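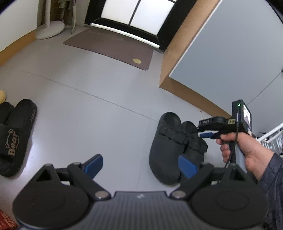
Open Day at the Fuvholm Workshop

Members who came to the Umura open day on Aug 10, 2018 spent most of the afternoon in an entryway, watching people practice tidying shoes with hand-held grippers. The task sounds small. You hold a gripper in each hand, close the blue finger pads on a sandal or a slide, and set it down next to its partner.

Þórarinn Ravn ran the demonstration. He explained that the grippers are worked by a person so that each try can be recorded and later used to train a robot arm to do the same job. His group has 470 recordings of shoe tidying so far, made in 3 homes, and wants a good many more before January.

Visitors were welcome to try it themselves, and most did. Straps and buckles gave the most trouble – the pads tend to catch a strap and tip the shoe over. Slides were easier. Þórarinn's advice was to come in low, close slowly and keep the wrist still while lifting. He also asked people not to hurry, as a clean slow try is more use to him than a fast one with a fumble in the middle.

The second half was a talk in the back room on how the recordings are sorted and checked. The slides from the talk are at the Umura front desk for anyone who wants a copy.

There will be another open day in January, with kitchen tasks on the program. Places are limited to 128, and you can put your name down at the desk.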